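Lyons Self-Driving Club
Pre-Run Checklist, Simulator and Bench Rover
Inspected 6/16/23 by Marisol Crenshaw. Comments by the same, with additions from Desmond Alcantara where he got hold of the file.

Mark each line OK, FIX or N/A. "Kind of" is still not one of the choices, Shayne.

SECTION A. ROOM

A1. Walkways clear of cables. FIX
The extension cord has migrated across the doorway again. Taped down for now. The tape is ours, the cord is not.

A2. Fire extinguisher in place and in date. OK

A3. Battery charging bag on the tile, away from paper. OK
It was on the tile. The paper was then put on top of the bag. Moved.

A4. Adult sponsor knows we are here. OK
Ms. Frei signed the sheet and asked whether the car "goes yet." Told her it goes. Stopping is the part we are working on.

SECTION B. BENCH ROVER (PUTIA)

B1. Wheels off the ground for first power-up. OK

B2. Kill switch tested by someone other than the driver. OK
Hui-mei pressed it 10 times. Worked 10 times. She seemed to enjoy it.

B3. Battery straps tight, no swelling, no bare wire. FIX
One strap has been replaced with a hair tie. I respect the effort. Real strap before the next floor run.

B4. Bumper foam attached. OK
Desmond: attached is generous, but it passed the tug test.

B5. Speed limit set in software and read out loud. OK

SECTION C. SIMULATOR

C1. Correct map loaded. OK
Downtown corner, crosswalk approach. Last month we spent most of a session tuning for the parking lot map while driving on this one, and the results were about what you would expect.

C2. Camera view matches the test sheet. OK
Low and facing straight down the crosswalk, with the far curb and signal pole in view.

C3. Weather and light set to Clear. OK

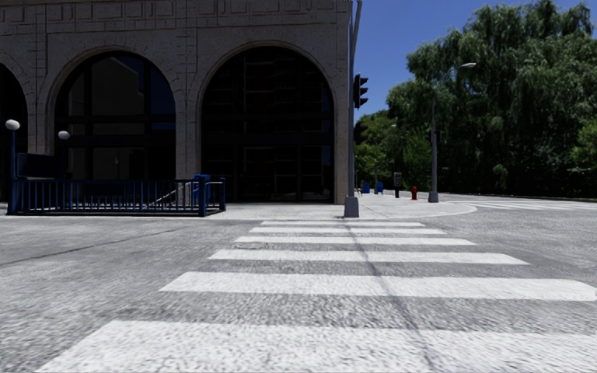 Start view for the crosswalk test, Clear preset.

C4. Stripe detector finds all the stripes, including the thin ones at the far curb. FIX
Gets the near ones every time. The far ones come and go. It also reported the dark seam in the pavement as a lane edge for 476 steps in a row, with great confidence. Shayne is adding a check on line color.

C5. Signal reading turned off for this view. OK
The heads at the corner face off to the right, so there is no lamp color to read from the start point. The old version guessed green. The old version was an optimist.

C6. Virtual car stops short of the first stripe when told to. FIX
Stopped short on the first try and parked on the paint on the next 2. Log is saved under run 714. Do not delete run 714, even if it is embarrassing. Especially if it is yours.

C7. Hydrant not classified as a pedestrian. OK
Desmond: it was classified as a mailbox. I am told this counts as OK.
Marisol: it counts as OK for C7. Please open a ticket.

SECTION D. BEFORE YOU LEAVE

D1. Rover battery unplugged and bagged. OK
D2. Simulator closed, logs copied to the Follow folder. OK
D3. Whiteboard photographed, then erased. FIX
Erased, then photographed.

OPEN ITEMS
B3 strap: Desmond
C4 stripe detector and seam: Shayne
C6 stopping distance: Hui-mei, with Shayne
A1 cord: whoever trips on it first

No floor run with the Putia until B3 and C6 both say OK in my handwriting. Desmond's imitation of my handwriting has been noted.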